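Home | Club log | Builds | Kit list | Contact

Stitari arm club – log
January 5, 2026

Sim only today. Task is still the shaker: pick up, carry, put down upright near the lettuce without knocking anything. Irfan on the planner, me on the scene files.

Changed since last entry:
– approach height up a bit, Irfan wanted more
– clutter left as it was (sponge, spoon, phone)
– gripper speed halved. Slow but I can at least see what its doing

Batch of 380 runs queued under the name Alik. 17 gave up at the planning stage, no path found, havent looked at why yet. Suspect the elbow limit. Do NOT touch the friction values till that's sorted.
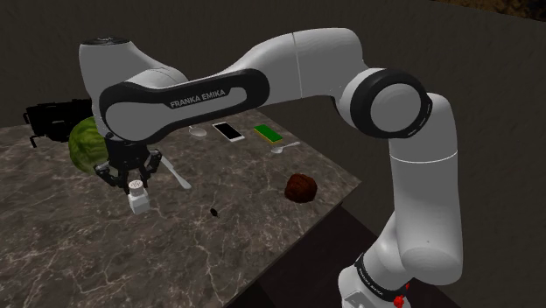
Marble worktop, gripper down at the small white item in both views. 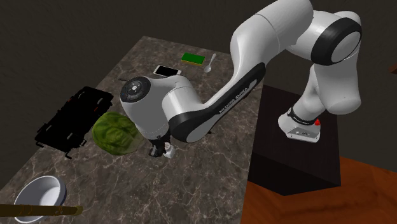
Eirini Konstantinidis wrote back on the draft plan that halving the speed only hides the problem, and she would sooner we logged contact force on every run and put the speed back before the Pranstead heat in May. Fair. Irfan dosen't agree, wants the planner failures fixed first. Will do force logging on a small batch and see.

To do:
– rerun the 17 with same seeds
– force logging, 2 seeds to start
– ask Vasilakis re more machine time, queue is roughly four hours
– rename the results folder!! two are called final

Contact the club | © Stitari arm club | Back to top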